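Granite countertop

A granite countertop is a horizontal work surface made from a slab of granite, or from a stone sold under that name, and set on top of cabinets, a sideboard or a freestanding base. Granite is used in kitchens, bathrooms, laundry rooms and entry halls, and in public buildings for service desks and bar tops. In the stone trade the word covers a wider group of rocks than it does in geology. Gneiss, gabbro and several other hard crystalline rocks are commonly sold as granite.

Composition and appearance

True granite forms when molten rock cools slowly below the surface of the earth. It consists mainly of quartz and feldspar, with smaller amounts of mica and other dark minerals. Slow cooling allows the crystals to grow large enough to be seen without a lens, and this gives the stone its speckled look. Pink and red tones usually come from potassium feldspar, white and gray from other feldspars and quartz, and black from biotite or hornblende.

Dealers divide patterns into a few loose groups. A slab with small, even grains is called speckled or salt-and-pepper. A slab in which patches of color run into one another is called mottled. A slab with long bands or streaks is described as veined or as having movement. These terms are not standardized, and the same slab may be listed differently by two suppliers.

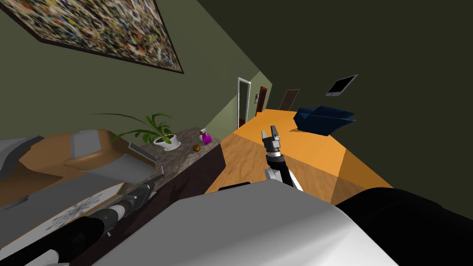 Computer rendering of a mottled brown-and-gray granite countertop on a dark brown cabinet.

Production

Granite is quarried in large blocks, which are cut into slabs by gang saws or diamond wire saws. The slabs are ground with finer and finer abrasives until the face reaches the desired finish. Polished slabs are glossy and show color most strongly. Honed slabs are smooth but dull, and leathered slabs have a slightly uneven texture.

Blocks with natural cracks are often treated with resin before polishing. The resin fills small pits and holds the surface together, although it may change color under strong sunlight. For this reason resin-treated slabs are not always suitable for outdoor kitchens.

Some fabricators sell stone under house names that give no sign of its origin. The Skordale range, for example, is listed in 104 patterns and includes both granite and gneiss. Gajewski, a smaller supplier, offers 9 patterns and names each one after its main color.

Fabrication and installation

Once the cabinets are in place, the installer makes a template of the space, either by hand or with a laser measuring tool. The slab is then cut to size, openings are made for the sink and faucet, and the edges are shaped. Common edge profiles include the eased edge, the bevel, the bullnose and the ogee.

Long counters are usually built from two or more pieces joined with tinted epoxy. Seams are placed away from sink openings where possible, as the narrow strips of stone in front of and behind a sink are the parts most likely to crack. Cabinets must be level before the stone is set - thin shims are used to correct small gaps.

Care

Granite resists scratches and moderate heat better than most countertop materials, but it is slightly porous. Oil, wine and coffee can leave stains if they are allowed to soak in. Many owners apply a penetrating sealer, and the time between treatments depends on the stone and the amount of use. Dense black stones may need no sealer at all.

Daily cleaning is done with a soft cloth, warm water and mild dish soap. Strong acids and abrasive powders can dull a polished face or wear away the sealer.

See also

Engineered stone
Soapstone
Terrazzo
Tile countertop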